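Chapitre 2 – Les armures fondamentales du tissage
Temps de lecture : 2 min

Une étoffe tissée résulte de l'entrecroisement perpendiculaire de deux systèmes de fils, la chaîne et la trame. On appelle armure la loi qui règle cet entrecroisement. Ce chapitre traite de la toile, du sergé et du satin – les autres armures en dérivent.

Le rapport d'armure désigne le plus petit groupe de fils et de duites dont la répétition reproduit l'ensemble. Celui de la toile compte deux fils et deux duites. Pour un compte de 20 fils au centimètre, une laize de 50 cm exige 1000 fils, lisières non comprises.

L'armure ne doit pas être confondue avec le décor. Un quadrillage peut être tissé, par alternance de fils de couleurs différentes, ou imprimé après tissage. Dans le second cas, le dessin est indépendant de la structure et son pas se mesure séparément. Les nappes à fines lignes claires sur fond uni se prêtent bien à cet exercice de mesure.
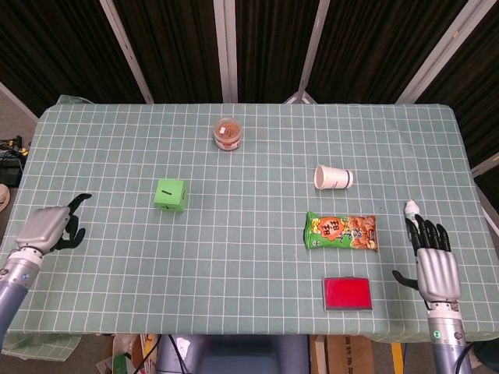
2.1 La toile

Chaque fil passe alternativement au-dessus et au-dessous d'une duite. L'étoffe obtenue n'a pas d'envers du point de vue de l'armure.

Partages : 20 – Commentaires : 2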